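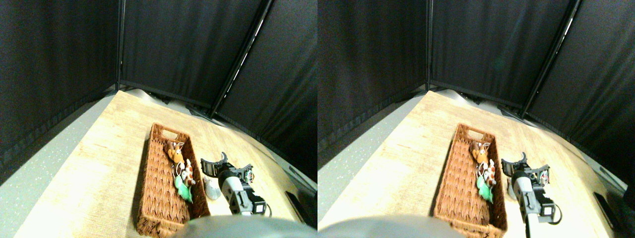
4 min read

Why Is It Dark at Night?

Every evening the sky changes from blue to orange to black. It seems like the sun is going somewhere. It isn't. The sun stays where it is, and the Earth turns.

The Earth spins like a top, but much more slowly. One full spin takes a day. At any moment, half of the Earth faces the sun and has daytime. The other half faces away and has night. When it is lunchtime where you live, there are children on the other side of the world who are fast asleep.

You don't feel the spin because everything around you is moving at the same speed. Your house, your school, the ocean and the air all turn together. It is a bit like riding in a car on a smooth road. If you close your eyes, you can hardly tell you are moving.

Night is a shadow

Stand outside on a sunny day and look at the ground behind you. Your body blocks the sunlight and makes a shadow. The Earth does the same thing, and its shadow is very big. Night is what we call it when our part of the world is inside that shadow.

The edge of the shadow is not sharp. After the sun drops below the horizon, some of its light still reaches the air high above you. The air scatters that light and sends a little of it down to the ground. This is called twilight. It is why you can still see your shoes for a while after sunset. The same thing happens in the morning, before the sun comes up, and then we call it dawn.

The moon has almost no air, so it has no twilight like ours. Even in the daytime, the sky on the moon is black. 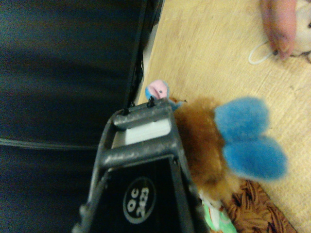

How long twilight lasts depends on where you are. Near the equator the sun drops almost straight down, and darkness comes quickly. Farther north or south the sun sinks at a slant, so twilight takes longer. In places very far north, it can go on all night in the middle of summer.

Long nights and short nights

Nights are not all the same length. The Earth is tilted a little to one side as it travels around the sun. For part of the year the northern half leans toward the sun, and people there have long days and short nights. For the other part of the year it leans away, and the nights get longer.

Twice a year, day and night are close to equal. One of those times is in March and the other is in September. After the September one, people in the northern half of the world notice that it gets dark earlier and earlier - first before bedtime, then before dinner.

What your eyes do in the dark

The black dot in the middle of your eye is called the pupil. It is a hole that lets light in. In bright light the pupil gets small. In the dark it opens wide to catch as much light as it can.

At the back of your eye there are two main kinds of cells for seeing. Cones see color, and they need plenty of light. Rods can work with very little light, but they don't see color. That is why a red sweater looks gray in a dark bedroom.

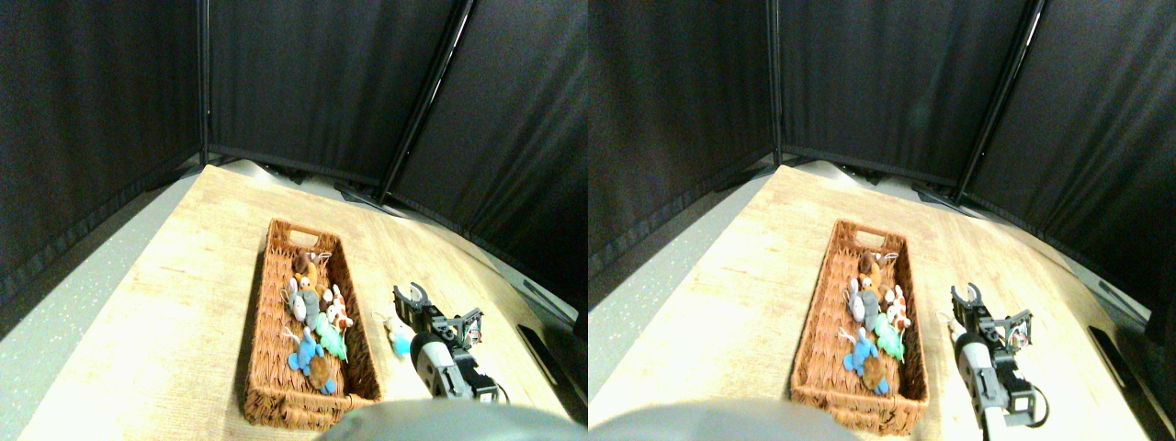

Why can't I see anything right after the light goes off?

Your rods need time to get ready. In bright light they use up a special chemical, and they have to build it up again before they work well. After 30 minutes in the dark you will see much better than you did at first. One look at a bright lamp can spoil it, and then you have to wait again.

Animals that like the night

Many animals sleep all day and wake up when it gets dark. Owls have large eyes that gather a lot of light. Many bats find moths by making high sounds and listening for the echoes. Cats have a shiny layer at the back of each eye, and it bounces light through the eye a second time. That layer is what glows when a flashlight shines on a cat.
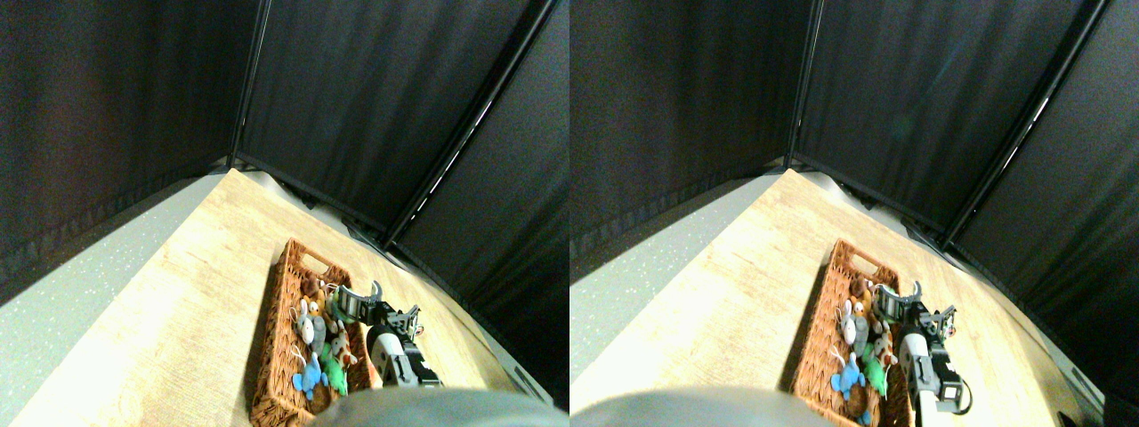

Some plants are busy at night too. Evening primrose opens its flowers around sunset, and moths come to drink from them. The moths carry pollen from one flower to the next, the way bees do in the daytime.

Try it yourself

You need a lamp, a ball and a small sticker.

Put the sticker on the ball. This is your home.
Turn on the lamp and make the rest of the room dark. The lamp is the sun.
Hold the ball in front of the lamp and turn it slowly to the left.
Watch the sticker move from the bright side to the dark side and back again.

Each full turn is one day. Now tip the ball a little so the top leans toward the lamp, and turn it again. If your sticker is near the top, it will spend more of each turn in the light. That is summer. Lean the top away from the lamp and you have winter.

Words to know

Horizon: the line where the land or sea seems to meet the sky.
Nocturnal: active at night.
Pupil: the opening that lets light into the eye.
Twilight: the soft light after sunset or before sunrise.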